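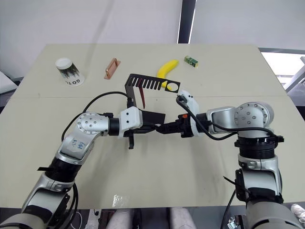 Stop selling me the arms. Sell me the afternoon after the arms show up.

I've had the Ustach two-arm kit on trial from Bellamy since August, and my opinion hasn't moved much. Good hardware. Lousy product. The arms are smooth, the grippers close where you tell them, and I'd still tell most small shops to wait.

Start with the price. The kit is one number, fine. Then the support plan, 1,666 a year, and without it you can't get the updates. So it's not optional, it's just on a different page. Put it on the same page.

Then setup. The brochure says one afternoon. Took us 3 days, and Birdie Iwasaki had done this before at Netport. Most of it went on getting the left and right arms to agree on where the middle of the table is. The manual gives that 2 paragraphs. Two! The section on cable routing is longer, and you still end up with black cable looped over the shoulders and hoping.

What I like – teaching it by hand. You show it a task, it tries, you show it again. Birdie had it passing a thin strip from one gripper to the other after 18 tries. Felt like progress. Next morning we moved the stand over a bit and it was back to pinching air.

And that's my real gripe. The demos are all clean tables. My bench has a paper cup on it, somebody's banana, a little box that never got put away. Thats what work looks like. If a kit needs the table cleared before it can think, say so up front and let people decide.

Somham sells a single-arm setup that does less and admits it. Their sales guy talked me out of the bigger package. I trust that more then any video.

So, Bellamy: show me a messy table. Show me the failed tries too. Put the support fee next to the price, and write a real chapter on lining up the arms. I'd probaly buy it then. Right now it's going back when the trial is up.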